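**Velulgate or Collet for a first winter trip?**

**pinegap_marla**

We have a week in November and want a quiet place in the mountains, the two of us, no kids. I've narrowed it down to the lodge at Velulgate and the Collet House. Neither of us skis much. We want snow outside, a decent dinner, a hot pool if there is one, and not a lot of driving once we get there. Budget is around $3000 for lodging and food. Has anyone stayed at both?

**tomcat_88**

Stayed at Velulgate twice. Rooms on the valley side are the ones to ask for, the others look at the parking lot. November is early though. The first time we went there was no snow below the tree line and the upper lift wasn't running. Pool was open and almost empty, which we liked.

Dinner is a set menu and it repeats after five nights, so on a full week you will see the trout again.

**hollis_r**

Collet House, easily. Velulgate charges for everything. Shuttle to town, extra. Robes, extra. Late checkout, extra and they say no anyway. At Collet the shuttle is included and runs until 10 p.m.

**tomcat_88**

The shuttle at Velulgate was free when I was there. They may have changed it.

**hollis_r**

They changed it. I paid for it last winter, each way.

**pinegap_marla**

Thanks both. Is the Collet pool indoors or outdoors? The site says "heated pool with mountain views" and that could be a window.

**hollis_r**

Outdoors, behind the main building. It's small. Six people and you're bumping knees. Go before breakfast.

**quietmiles**

I'd skip both in November and look at Jemach. It's lower down, so you won't get much snow in the village, but everything is open all year. Collet shuts its restaurant for part of the month between seasons and you end up eating in the bar. Call and ask for the exact dates before you book, the website doesn't list them.

Prices at Jemach are also a lot lower before the holidays. We paid $880 for five nights with breakfast. The room was plain and very quiet, and the bed was bigger than the one we have at home. 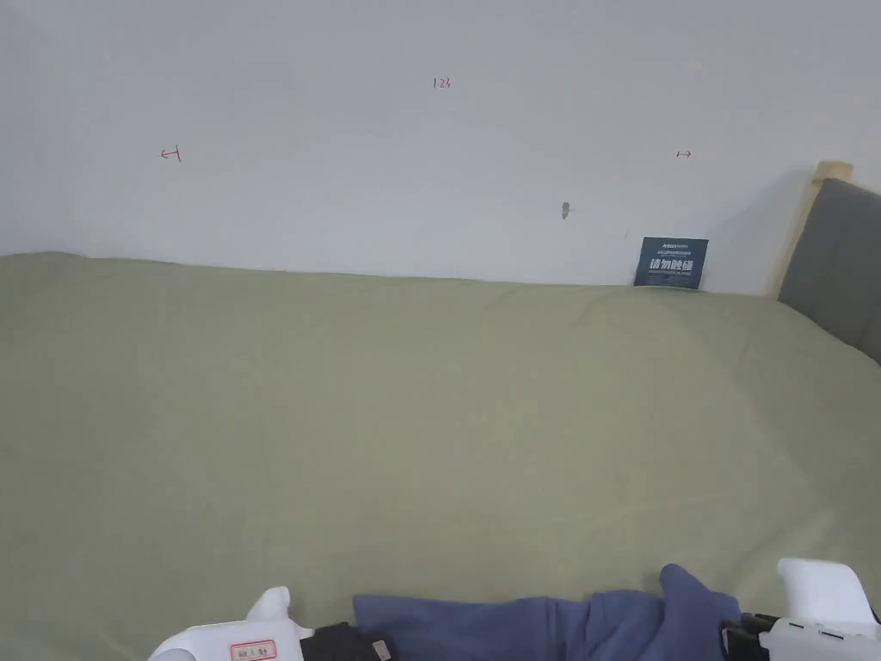 Loïc Courtois wrote that plain is fine at that price but Jemach is the wrong answer for someone who asked for snow outside. He has been going to the area for years and posted this in the other Jemach thread. I'm copying the rest over so it's all in one place:

> The village sits too low. In November you will get rain and a gray street. If you stay there, you need a car and winter tires to get up to where the snow is, and the road to the pass closes in bad weather with very little warning. For a week without much driving I would pick Velulgate and ask for a room on the top floor of the old wing. The new wing has thin walls.

**quietmiles**

He and I have been over this. The bus from Jemach goes up to the pass every morning. You don't need a car.

**tomcat_88**

The bus goes up in the morning and comes back at 4 p.m. If you get cold at noon you're stuck in the cafe.

**quietmiles**

It's a good cafe.

**snowfence**

Agree with Loïc on the old wing. The stairs are steep and there's no elevator, so pack light. The radiators come on at 5 p.m. and not before, whatever you do to the dial.

Also check how you're getting in. The Zotness transfer van stops at Velulgate and Collet but it needs to be booked 2 days ahead in the off season. If you just show up it won't be there. A taxi from the station costs more than a night's dinner.

**hollis_r**

Zotness was late both ways for us. We nearly missed the train home. If you use them, book the earlier van.

**pinegap_marla**

Update. I called both places. Collet's restaurant is closed for our whole week, so quietmiles was right about that, and the woman on the phone said the bar does soup and sandwiches. Velulgate's restaurant is open. The shuttle is extra now, so hollis_r was right about that too.

We booked Velulgate, old wing, top floor. They couldn't promise the valley side but put a note on it. Pool is included. I asked about robes and those are extra, so we're bringing our own.

**hollis_r**

Have a good time. Still think you should have waited and done Collet in January.

**tomcat_88**

Get the trout the first time it comes around. It was better than the second.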